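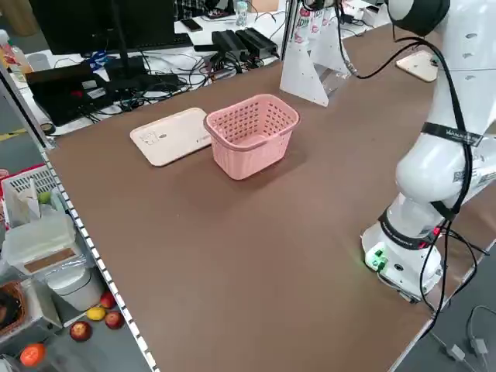
Fig. 4.1 Basket and tray in position on the brown table.

Search this manual Go Clear

4. Working beside the Virholm table

This section is for staff at the Prakow returns counter who used to do tidy-up by hand and now share it with two arms. Technicians want section 7. Managers want section 9, which is shorter and has a graph in it.

4.1 What has changed in your job

Before January, one person per shift sorted the returned household bits, put them in baskets, wiped the trays and filled in the yellow sheet. The arms now do the lifting and placing. You do the setting out, the checking, the rescuing and the yellow sheet. The yellow sheet was going to be abolished. It has been revised to version 3 and has an extra column.

Nobody's hours have been cut as part of this rollout. Your title on the roster changes from Sorter to Table Attendant, and the pay grade stays where it was, a point several of you have raised and which has been passed along.

4.2 Setting out

1. Sign on at the Vondlow terminal with your own number. The terminal logs you out after 400 seconds, so have your items ready first.
2. Clear the brown surface. Mugs count as items and will be treated as such.
3. Put the basket down flat, long side however you like. The arms will find it. They are less fussy about this than your last supervisor.
4. Place the trays face up.
5. Check that no cable is lying across the tabletop where something has to be put down.
6. Stand back behind the floor line and press Ok on the terminal. Press it once. Pressing it several times puts several jobs in the queue and you will be there until tea.

NOTE: Fruit, lunches and the good scissors live on the side shelf. Please keep it that way.

4.3 While the arms are working
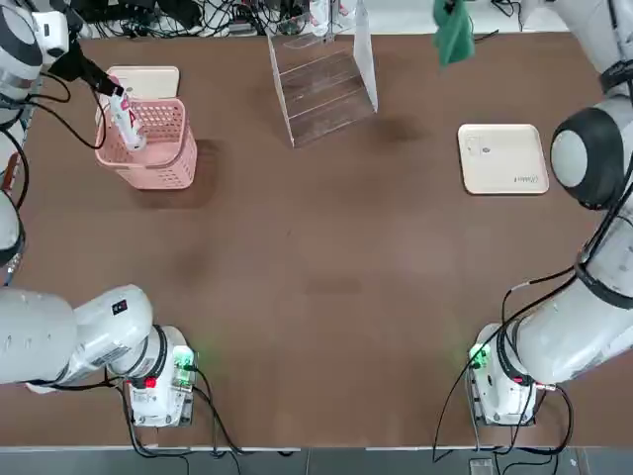 Your main task during a run is to watch, and most people find this harder than the sorting was. The temptation is to help. An arm lowering a bottle into a basket takes its time, and anyone who has done the job by hand will have finished it in their head twice over before the gripper gets there. Leave it be. With the white and pink item held upright over the pink basket, as it is in this view, a hand coming in from the side is the one thing the arm has no plan for. The red button on the base is for stopping. Use it if you need it — you won't be asked to justify it, though you will be asked to write it on the yellow sheet.

CAUTION: Do not reach over the table during a run, even for something that is obviously about to be put in the wrong place. Let it be wrong. Fix it afterwards.

CAUTION: Tie back lanyards. The old advice about tucking them in a shirt pocket has been withdrawn.

7. If the terminal shows code 2243, the arm has lost track of what it was holding. Look on the table, then in the basket, then on the floor, in that order.
8. If it shows code 149, the arm would like a person. Press stop, wait for the tone, sort out the item yourself and press Resume.
9. If it shows nothing at all, the screen has gone to sleep. Touch it.

4.4 Cloths

Cloths get their own part because they generate most of the calls. A bottle is the same shape every time it is picked up. A cloth isn't, and the arm will take hold of whatever bit it reaches first.

10. Drop the cloth loosely. Folding it neatly beforehand looks nice and makes it harder to grip.
11. Allow the arm two goes.
12. After the second go, stop the run and lay the cloth on the tray by hand. Tick "assisted" on the sheet. An assisted cloth doesn't count against you, whatever colour the box turns.

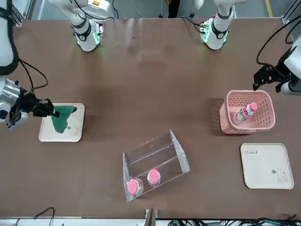

Fig. 4.3 Green cloth held over the tray; bottle in the basket, pink-lidded containers in the clear rack.

4.5 Finishing up

13. Wait until both arms have stopped moving and the tone has sounded.
14. Compare the table with your job card. Anything leaning in the basket is acceptable. Anything leaning out of it is not.
15. Wipe the trays. The arms can't do this yet, and we've been told to keep the "yet".
16. Complete the yellow sheet and put it in the slot. After 3000 runs the terminal will ask for a service and won't take no for an answer, so ring the desk when you first see the message.

Section last revised Tue 21 September.

Comments (4)

counter_two: Step 9 got me. Stood there ten minutes. Could it go at the top of the list?

nightshift_prakow: What's the extra column on the yellow sheet for? Ours has no heading. We've been putting the weather in it.

tray wiper: I was against the whole thing and my shoulder is a lot better since we stopped lifting by hand, so I'll give it that. Still miss having something to do with my hands. Is knitting allowed behind the floor line?

Manual desk: Knitting is fine between runs. Please keep the wool off the table, see 4.4.

We use cookies to remember your site and language. Accept Manage settings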